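Speaker notes: "What does the policy see?"
Perception and control session, January 24, 2026
Slot is half an hour with questions. Notes are for me, but I said I'd post them, so they are posted as they are.

Slide 1. Title

Say who I am, say I work on the control stack at Vastano, mostly the part between the camera driver and the joint commands. Get the disclaimer out early: I have nothing against learned policies. We ship one. I have a problem with how we talk about them when they pass a demo.

Don't do the joke about the coffee machine. It didn't work last time.

Slide 2. The claim

Read it out slowly, it's from our own internal summary, written in September: "The wrist camera gives the policy everything it needs for local manipulation."

Ask the room who has written a sentence like that. I have. I wrote that one.

Two words to pick on: "everything" and "local." We never tested the first and never defined the second.

Slide 3. What we run

Keep this short, people can read the diagram.

Wrist camera into Sturuton, our logging and time sync layer. Sturuton hands frames to the policy. The policy puts out a short chunk of motion. Cifuentes (the planner) checks the chunk against the collision model and either passes it, trims it or refuses it. Then the controller takes over.

Point at the arrow between the policy and Cifuentes. Most of the arguments on our team are about that arrow. The learning people think the planner is too timid. The planning people think the policy is guessing. I have looked at a lot of logs and I think both complaints are fair.

Slide 4. The data

636 episodes in the set we trained on. We used to say "over 600" in slides, which sounds like more.

All of them passed the automatic quality filter. Be plain about what that filter does: it checks that the time stamps go up, that no joint stream is missing, and that the image isn't black. It has no idea what is in the image. An episode can pass with the camera looking at nothing useful from start to finish.

So when someone tells you their data is "clean," ask which script said so.

Slide 5. One frame

Leave it up for a good ten seconds before talking. Let them find the floor.

Then: the gripper finger takes up most of the upper two-thirds. That is our own hardware, and we are paying for those pixels in every forward pass. The highlights on it are the brightest thing up there, and they slide along the finger when the arm turns, so to a network they look a lot like motion.

Behind the tip there's a dark curved thing. I can't tell you if it's a wheel or the base of some furniture, and I'm a person with time to stare. The collision model wants a yes or no on that. Down at the left there is clear plastic with glare on it, lying over a trouser leg and the heel of a boot. Depth from one camera on clear, crinkled plastic is wishful thinking. And the boot belongs to a person, who matters more than anything else in view and is pushed to one side.

Ask the room: what would you label here? Take two or three answers. They will disagree, and that is the slide.

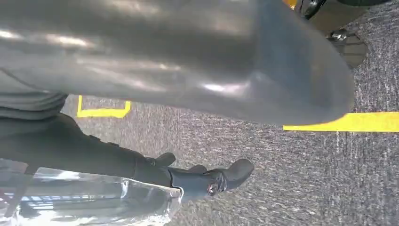

Slide 6. The yellow tape problem

The tape is the easy part of that frame. Bright yellow on gray speckled carpet, strong straight edges, a nice corner. If you were a network looking for a shortcut, you would pick the tape.

I think ours did. I can't prove it, and I'll say so. What we did was cheap: we ran saved episodes back through the policy with the yellow shifted to gray, and looked at how far the output moved. On 7 of the episodes we tried, the output moved more than it did when we painted over the object being reached for. Seven is a small number. It was still enough to make me stop saying "the policy looks at the object."

Expected objection: gray tape is out of distribution, so of course the output moves. Yes. So is a room with no tape in it, and that is where the customer lives.

Slide 7. What the planner did about it

Mostly nothing, and it was right to do nothing, given what it was told. Cifuentes knows the arm, the table model and whatever the perception node publishes. If perception doesn't publish a leg, there is no leg.

We had been counting a passed planner check as a safety result. It's a geometry result. Please use a different word for it in your own reports. And don't let anyone treat that check as the thing that protects people. Stopping for people belongs in a separate system with its own sensors, and it shouldn't care what the policy thinks.

Slide 8. Things we changed

Go through these at a normal pace, they're dull and people always ask for them.

We mask the finger now. The mask comes from the joint state, so it moves with the gripper. It took an afternoon. Success rate on our bench didn't change, which I'm reporting because talks usually leave that kind of result out.

Perception may now answer "unknown." Before, every blob above the threshold got a class. Cifuentes treats unknown as solid. The arm refuses more often and the demos look worse.

We log the raw frame for each refused chunk, up to 3,000 per session. Someone reads a sample of them. I mean a person, with eyes, and a notebook.

Slide 9. Pleltodik

I'll get asked about Pleltodik, so cover it here. It's our replay tool and the tape test was done in it. It is slow, the config format is ugly and it falls over when two streams have the same name. We may release it. I wouldn't wait.

If you want the same test at home, you need saved frames, a way to edit a color range, and a plot of the difference in output. Any replay script will do.

Slide 10. Open items

We still have no good measure of how much of the view is useful at a given moment. I tried three and they all rewarded pointing the camera at a blank wall.

A second, fixed camera would help with people and large objects. It also brings a calibration that drifts. I haven't decided if that's a good trade.

Retraining without tape in the work area is planned. No results to show, so don't let anyone talk me into guessing.

If time is short, skip slide 9 and go back to the frame on slide 5 for questions.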